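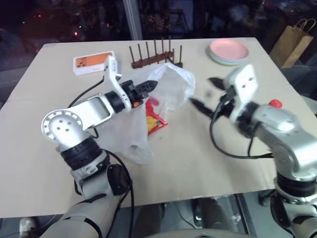 Most of what gets passed around as kitchen storage wisdom was never tested by the person passing it around. I've been writing this column long enough to have repeated a fair bit of it myself, so I'm not throwing stones from a great height. Take the plastic bag. A crumpled, see-through white one, the kind that ends up lying in the middle of the table after the shopping is put away, is supposed to be good for at least a dozen second lives: lettuce keeper, bread box, shoe cover, drawer freshener, ice pack. I tried the lot over one damp stretch of fall, and I'd keep three of them.

Home Kitchen Laundry Workshop Cleaning Ask Us Newsletter

84 shares 17 comments

Lettuce in a plastic bag

The tip says to blow into the bag before you tie it, on the theory that your breath keeps the leaves crisp. I split one head of romaine between two bags, puffed into one like a fool, and tied both. On day six they looked the same, a little brown at the ribs and fine in the middle. What did help was a dry paper towel in with the leaves, changed when it got damp. If you wash lettuce before storing it, spin it first and then spin it again. Wet lettuce in a closed bag is compost with a head start.

Bread

Plastic keeps the inside soft and ruins the crust. Everybody who buys a crusty loaf knows this and half of them bag it anyway. Mine goes cut side down on the board with a dish towel over it for a day, and after that whatever is left gets sliced and frozen. A bag is fine for the freezer. Press the air out with your hands. There's a trick with a drinking straw where you suck the air out at the corner, and I don't care for it. You get crumbs in your mouth and the bag lets the air back in while you're fumbling with the tie.

And please, no bread in the refrigerator. I know your mother did it. It goes stale faster in there than it does on the counter, and I've done that side by side more than once to settle arguments.

Bananas, wrapped at the stem

Wrap the stems in plastic and the bunch will last a week longer, they say. Mine lasted no longer at all that I could see. Two readers wrote in to say they swear by it, and one of them, Olga Benítez, sent dates and notes, so I'll give her a fair hearing: she got one extra day, in a kitchen she describes as cold. I'd sooner buy fewer bananas.

The scented drawer

You put a used dryer sheet in a plastic bag, poke holes in it, and lay it in with the sweaters. Your sweaters will smell of dryer sheet. Whether you count that as fresh is up to you. If a drawer smells musty, empty it, wipe it down with a cloth wrung out in warm water and a little white vinegar, and leave it standing open until the wood is dry all the way into the corners. Mine took two days. The cause was a radiator valve, as it happened, and no amount of perfume was going to fix that.

Vinegar on the shower head

This one works, and I was ready to be rude about it. Fill a bag partway with white vinegar, pull it up over the shower head so the holes are under, and hold it on with a rubber band. Leave it an hour or so, then run the water hot and go over the face with an old toothbrush. Skip it if the finish is brass, gold or nickel, or if the maker's instructions tell you not to. I left mine on overnight the first time, as the tip I'd read suggested, and the band snapped at some point and the whole business landed in the tub. An hour was plenty on the second try.

Paintbrushes between coats

Also works, within reason. Wrap the wet brush tightly in a plastic bag, squeeze out the air, and twist the neck around the handle. With latex paint it was still soft the next morning. By the third day it was a club. The people who claim you can go a month by putting it in the freezer may be right, but I've got peas in mine and I don't want paint next to them. Wash the brush.

The folded triangle

You'll have seen this one: flatten the bag, fold it lengthwise into a strip, then fold it up from the bottom in triangles and tuck the handle in. It makes a neat little packet. It also takes longer than the bag is worth, and the first time you need one in a hurry you'll yank out four. I kept it up for a week. Now I stuff them all into one bag on a hook behind the pantry door, and when that bag is full I stop keeping them and take the rest back to the store bin.

I was sent two dispensers to try while I was at it. The Lavgate is a fabric tube with elastic at both ends, and it does what the hook does but costs money. The Endden is a hard box that screws to the inside of a cabinet door. It held fewer bags than I expected and the opening was stiff enough that the bags tore coming out. Both went to the church sale.

What I'd keep

The freezer bread, the shower head, and the paintbrush overnight. For the ice pack, use a proper zip bag, because a thin grocery bag drips down your arm. For shoe covers, take your shoes off.

One caution that isn't a matter of taste. Keep these bags away from babies, small children and pets, and don't leave a stash of them in a low drawer just because the drawer is handy.

Reader mail

Irén Antal asks whether it's safe to reuse a bag that had raw chicken in it if she washes it with hot water and soap. I wouldn't. The creases in thin plastic are hard to clean and harder to dry, and you'd be going to a lot of trouble to save something that came free with the chicken. Throw it out and wash your hands.

Another reader wants to know if I've changed my mind about baking soda in the refrigerator. No. I'm still waiting for somebody to show me a box that did anything a wiped shelf wouldn't. Next week, knife sharpening, and why I've stopped using the bottom of a coffee mug.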